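Chapter 3
Cups, Mugs and Bottles

I learnt to clear a table at the Draltenero, a café with 16 seats and one very small sink, and I was dreadful at it! I'd grab whatever was nearest, usually two mugs in each hand, and then find I couldn't put any of them down. Suleiman Yusuf, who ran the mornings, made me start again with a single mug (held by the body, never by the rim) until I'd stopped clattering. So that's where we'll start too, with mugs and drinks bottles sharing one table, before we get on to trays in Chapter 4.

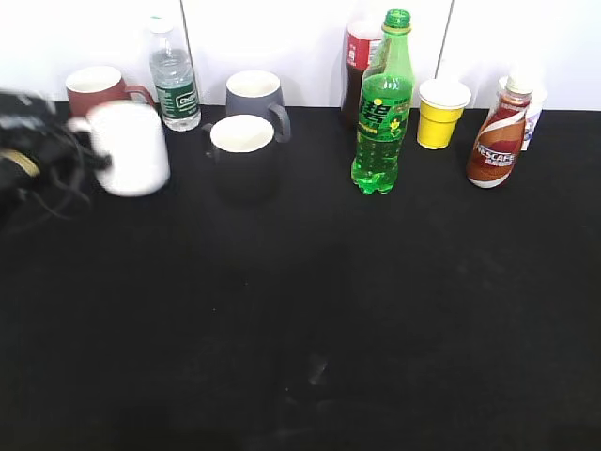
Should the mugs or the bottles go first?
Mugs first, every time. An open mug spills if you nudge it, and a bottle with its cap on can wait till you come back.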